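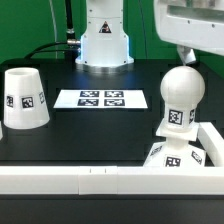 Gemma Bellini wrote:

> I keep seeing the claim on this list that clearing a table is "basically done" and that only the price stands between us and a machine that does it in a normal kitchen. I run the canteen side of a small plant. What I would like to know is whether any of you has measured it on objects the machine was not told about in advance. Tagged objects on a bench do not count for me. My dishes have no tags, and neither do my customers' trays.
>
> Also, when people quote a success rate, what is a failure? If a cup ends up on its side but on the right shelf, is that a pass?

Gemma,

Fair questions. Last one first, as it is the easier one.

In our runs a cup on its side is a fail. So is a cup that had to be grasped a third time, and so is anything a person touched before the end of the cycle. Not everyone scores it this way. The Detel numbers that Nazar Moroz posted in August allowed unlimited regrasps inside a time limit, so please do not put them in the same table as ours.

On tags: you are right that a tagged bench is not a kitchen. Printed fiducial markers on the objects and on a flat sheet give the pose of each thing directly, and most of the perception problem goes away. We still use them, for one reason. With the pose known, whatever goes wrong after that is planning, grasping or release, and we can log it under the correct heading. Without tags, you spend half the day arguing over whether the arm missed or the camera did.

Results for the Culley task set (pick up, carry, place upright, no stacking):

Tagged objects, fixed lighting: 992 cycles, 76 fails.
Same objects, tags removed, pose from depth and color: 200 cycles, 145 completed to the same rule.

The second run is small and I would not lean on it. Most of the fails were on plain white objects with sloped sides. The pose estimate drifted in rotation and the fingers closed off center. Open rims facing up were easier, as one finger can go inside. Tall pieces with a heavy top and a narrow neck can be held at the neck, but they swing if the wrist turns fast, so we capped wrist speed for those and paid for it in cycle time.

None of this includes wet dishes, food residue, cutlery, glass, or two items touching. Anju Bisht tried touching items with the Mak planner and stopped early. The planner kept picking the item behind and dragging the front one along with it. She has the logs if you want them.

For your canteen, split the job up before asking whether it can be automated:

Trays on a belt, one type, known spacing. Feasible now, with or without tags. A fixed pusher may do it and you would not need an arm.

Cups and bowls, two or three known types, upright and apart. Feasible with supervision. Expect a person to step in several times per shift.

Mixed returns as customers leave them, with napkins and forks in the cups. I would not quote for this. I have not seen a run longer than a demo.

Adelmo asked off list whether the Flestudo gripper changes any of this. It helps with release, as the pads let go more cleanly on smooth plastic. It does nothing for finding the object, and that was where the untagged run lost most of its cycles.

If you can send me the outside dimensions of your cups and bowls, and a note on how they sit when they reach the wash area, I can add two of them to the next untagged run. No tags on them, same pass rule as above. Please include one that is scratched or faded from the dishwasher. New samples make the numbers look better than they should.

Script for scoring the logs is in the usual place. The column called "retry" counts grasps after the first, so a value of 2 is already a fail.

Anas Boutros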